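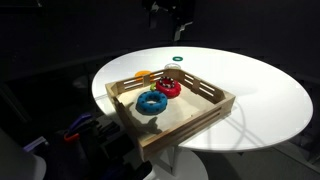 How often should a two-arm tabletop cell get a full walk-round inspection?

Every 200 operating hours, with a short look-over at the start of each shift, and always after anything has bumped the table or been swapped at the gripper.

We use cookies to remember your reading preferences. Accept / Manage settings

Two-Arm Table Cell: Walk-Round Checklist with Comments

Shared 56 times

I have been looking after the ring-sorting cell at Bralto long enough to have worn out two copies of this list, and so many of you wrote in after the April newsletter asking for it that I thought I'd type it up properly, comments and all. It suits our setup, which is a pair of arms working over one white pedestal table, with a slatted wooden tray for the ring toys. Please do change whatever doesn't fit your own room (and tell me what you changed, I love hearing it!).

Before you start

[ ] Cell stopped, key out, key in your own pocket. Hanging it on the hook doesn't count, however quick you mean to be.
[ ] Both arms parked. Look up as well as across the table, please. The far arm is dark against a dark room and it is very easy to stand up straight into it.
[ ] Work lamp brought in. Our table light is strong and lands nearly all on the tabletop, and you will want something handheld for the floor and the back panels.

Table and pedestal

[ ] Rock the tabletop gently with two hands at four points. Any movement at all, tighten the pedestal collar and do it again.
Comment: ours crept loose twice over the winter. I now put a paint line across the collar bolts so a glance will tell me.
[ ] Wipe the surface with a damp cloth and dry it. A glossy white top throws glare back up at the overhead camera when it gets greasy, and then you spend a whole morning blaming the vision software, as I did.
[ ] Check the floor for cables that have wandered toward the pedestal foot.

Tray

[ ] Run a gloved finger along every slat, inside and out. Replace any strip that is split or lifting.
[ ] Press each corner post. They should feel dead solid.
[ ] Note where the tray sits before you move it. If the program wants it hanging a little over the front edge, measure the overhang and write it down, and don't trust your eye for this one.
Comment: we allow 7 mm either way. Past that, the gripper starts brushing the near corner on its way in.
[ ] Lay the tray floor panel flat on the bench and look for bowing.

Rings and small parts

[ ] Look over each ring for chips, especially the patterned band on the red one and the dark dots on the blue. If either gets scuffed, put the ring aside for the spares drawer.
[ ] Hold the clear ring up to the lamp. Scratches that you'd never notice on the table show up right away, and it is a hard enough thing to find on a white surface without them.
[ ] Collect anything left outside the tray, the thin green ring above all. It lies so flat that I have wiped straight over it.
[ ] Fish out small pieces from the back of the tray. They like to tuck in against the wall behind the bigger rings.

Gripper

[ ] Open and close by hand at low pressure, feeling for grit.
[ ] Check the linkages for play. Grease with the Diveck tube, a tiny dab, and wipe off whatever squeezes out.
[ ] Confirm the colored covers are seated and their screws are snug.
[ ] Finger pads: change at 1,000 cycles on rough wood parts, longer on smooth plastic if they still look square.
[ ] Jog slowly down over the tray and watch the clearance to the slats on all four sides.

Far arm

[ ] Joints, bracket and hose ties, all by lamplight.
[ ] Bracket bolts to the figure in the Grelero manual. Ours is taped inside the cabinet door.

Sign off

[ ] Tools counted back into the roll, key returned, hours written in the book. If you left something undone, write that down too, in plain words, and the next person will thank you for it.

Enjoying these? Sign up for our newsletter and get the next checklist by email.

3 comments

benchlamp: Thank you for the paint line idea. Did ours over lunch and one bolt had already turned by the end of the shift.

kmt_service: We run the Kawaguchi table with the same sort of tray and keep the overhang tighter than you do. Do you re-teach the pick points after replacing a slat?

Reply from author: We do, at least the two nearest the new slat, and I run the first few picks at slow speed with my hand on the stop.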